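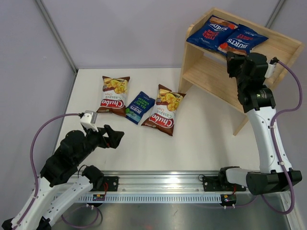

Do you need fewer people once a pair of arms is doing the shelf stacking?

You need the same people for longer than the brochure suggests, doing a slightly odder job. At Cludwood we had four on the snack bench before and we have four now, and one of them spends the morning picking up what the others used to put down properly.

Bench tips from the packing room
Cludwood Hampers, Zotville

These began as notes taped to the side of the kettle. The kettle was replaced and the notes very nearly went with it, so they've been typed up for anyone starting on the bench, or for anyone with a bench of their own who has been told that help is coming.

Setting out the bags

Lay crisps flat and leave a gap between them. A person can peel one bag off a heap without thinking. A gripper would like some room either side, please, and will sulk if it doesn't get it. Three Burts and Chuba bags side by side on the white top, with a couple more Burts up on the little wooden shelf, is a perfectly respectable morning's arrangement.

Stop straightening things. We all do it. You walk past, see a bag lying at an angle, and your hand goes out. The arms have to manage crooked bags as well as neat ones, and upside-down ones too, and if you tidy every time you'll have a bench that works beautifully as long as you never leave it.

Mix your sizes on purpose. Big cassava bag, small salt and vinegar, big cassava bag. If you only put out one sort you'll find out about the other sort on Thursday, when the hampers go.

Don't overfill the shelf. The top is the bit that matters. The lower compartment is a fine place for nothing at all and a terrible place for your tea.

Looking after the bags themselves

A puffy bag slips and a flat bag folds. If you get a box that has gone soft in the cold store, bring it in an hour early and let it come round. That was true when we packed by hand and it's one of the few things on this page that the old hands could have told Irnasetti for free.

Shiny bags under a bright lamp are a nuisance. Move the lamp before you ring anybody. The callout charge is 200 pounds and the lamp is on a hinge.

Crushed crisps are still crisps, but they can't go in a hamper. Put them in the staff tub. The staff tub was a modest affair before the arms and in November it needed a second tub.

Wipe the table with a barely damp cloth, then a dry one. Salt gets everywhere and it scratches. No polish. Someone once used polish and the bags went round like curling stones.

Cables and elbows

The purple cables are meant to loop. They look as though somebody lost interest halfway through, and the temptation to pull them tight with a few cable ties is strong, especially if you're the sort of person who irons tea towels. Leave the slack alone. The arms need it to reach.

Keep sleeves, lanyards and long scarves away from the rail. If you want something from the table, press pause, wait for the arms to stop, and then reach. It takes less time than filling in the accident book, which has very small boxes.

Don't hang things on the posts. They look like coat hooks waiting to happen. So did the fire extinguisher bracket, and we had a letter about that.

Sharing out the work

The rota used to say who packed. Now it says who sets out, who watches and who packs the fiddly stuff: jars, ribbon, anything with a cork. Swap every two hours. Watching is far more tiring than it sounds, a bit like being a passenger with a learner driver, and by the third hour you'll be pressing an imaginary brake.

Make sure the watcher can stop the job without asking anyone. We spent our first fortnight with a rule that you had to fetch a supervisor, during which time the supervisor got extremely fit.

Keep a paper sheet for slips and drops. The Demchenko screen logs them as well, but it calls everything an "event" and the paper sheet has entries like "dropped it, then had another go at the spot where it used to be". The second kind is a lot more use at the Monday meeting.

Keep your hand speed up. Everyone on the bench packs one full tray by hand each shift, arms or no arms. When the power went, those who'd kept it up were fine and the rest of us had to be reminded which way round the shredded paper goes.

Ask about pay before the kit arrives, while everyone is in a good mood. Setting out and watching is skilled work, and we had to argue that it wasn't "standing about". It went through in the end at the same grade as packing. The argument took three meetings and a plate of shortbread.

What to expect for numbers

A good week by hand was 4000 bags. The arms' share in their first week was 200, and it would be kind not to mention how many of those were the same bag. They're now at 1000 a week and we do the rest. Management has a chart of this with an arrow on it. The arrow goes off the top of the page, where we assume it meets the ceiling.

Small things worth knowing

Turn the radio down when you're watching. You'll hear a bag crackle before you see it slide.

Spare cloths are in the drawer under the ribbon.

If the left arm stops with its jaws open, it doesn't want anything from you. Check the screen, and don't hand it a biscuit. It has been tried.

Last one out switches off the lamp and puts the lid on the tub.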